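Dravow Arcade

Dravow Arcade is a covered shopping passage in the lower part of Tekin, running between Madel Street and the former corn market. It was built in two stages and forms a single range of 21 small shops on a sloping site, with workrooms over. The building is a protected structure and is entered on the town's register of historic buildings as a group with its gates and the flight of steps at the market end.

Location and plan

The arcade follows the line of an older lane, which accounts for the slight bend near its middle. The floor falls towards the market end, and the fall is taken up by a gentle ramp in the upper half and by short flights of steps in the lower half. The shops stand on both sides of the passage except at the bend, where the north side is taken up by a staircase to the upper floor.

The passage is just over 100 metres long. Its width varies slightly, being greatest at the bend, where the roof opens into a small octagonal lantern.

Exterior

The Madel Street front is of two storeys and five bays, in squared sandstone with polished dressings. The centre bay breaks forward slightly and contains the entrance, a tall round arch on plain piers with a blank keystone. The flanking bays have shopfronts with timber pilasters and a continuous fascia. First-floor windows are sashes with margin panes, set in lugged surrounds. There is a moulded eaves cornice with a low blocking course over it, raised at the centre to carry a clock. The clock face is a replacement in painted copper.

The market front is plainer, in rubble brought to courses, and was designed to be seen at an angle from the lower end of the square. Its arch is segmental. The masonry to the left of the arch is of a darker stone and belongs to the warehouse that stood on the site before the arcade was built; a blocked hoist door can be made out at first-floor level.

Side walls, where exposed, are rubble with brick patching. Roofs are slated, with stone skews and tall stacks on the party walls. Several of the stacks have been taken down to roof level and capped.

Interior

The passage is divided into bays by shallow pilasters, which carry curved timber ribs with pierced spandrels. Between the ribs the roof is glazed on iron bars. The shopfronts are of a standard pattern: a recessed door, a bowed window on a panelled stall riser, and a narrow fanlight. On the south side nearly all keep their original joinery. On the north side the four units nearest Madel Street were rebuilt with flat windows after a fire, and the difference in the depth of the sills is easily seen.

Most of the paving is stone flag. Coal hatches survive outside several of the shops – the covers are cast iron, with a raised star pattern. Upper rooms are reached by the common staircase, which has a stone lower flight and a timber upper flight with square balusters. The rooms are lit from the passage side by paired windows beneath the springing of the roof, and fireplaces remain in those over the south range.
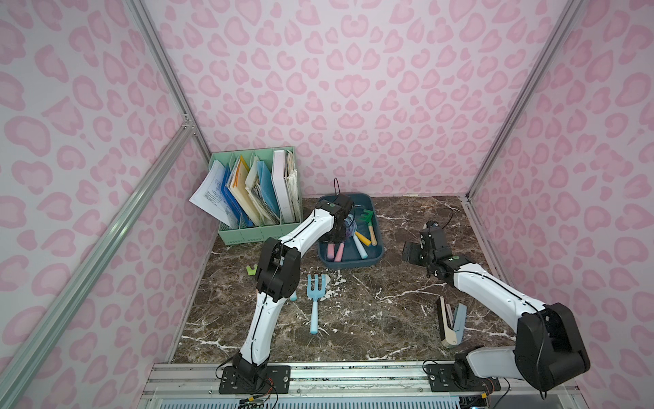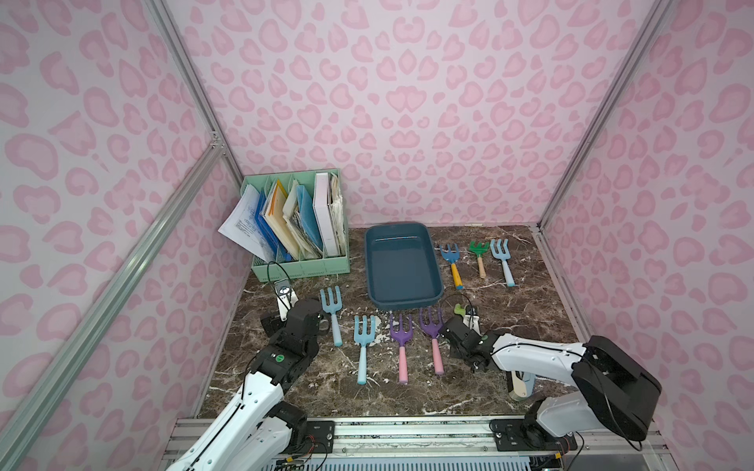

Construction history

The upper stage, from Madel Street to the bend, was built first and stood alone for several years, closed at its lower end by a brick wall. Part of this wall survives behind the staircase. The lower stage was put up by a different builder to the same general design, but with cheaper materials. Its ribs are of softwood grained to match the oak of the earlier work, and its cornices are run in plaster on lath instead of being cut from solid timber.

The roof was first glazed with small overlapping panes. These were replaced with larger sheets of wired glass when the ironwork was strengthened, and the lantern was rebuilt at the same time without its finial.

Repairs

A programme of repair was carried out by the contractor Drorico in 2 phases. The first dealt with the roof, gutters and lead flashings. The second covered the masonry of the Madel Street front, where cement pointing was raked out and replaced with lime mortar, and badly worn stones in the cornice were cut back and pieced in. Work on the second phase began in July and the scaffolding was removed before winter.

The register entry was last revised on 20/08/2025 – the main change was to include the market steps and their iron handrail, which had been left out of the earlier text.

See also

Madel Street
Tekin Corn Market
Covered passages and arcades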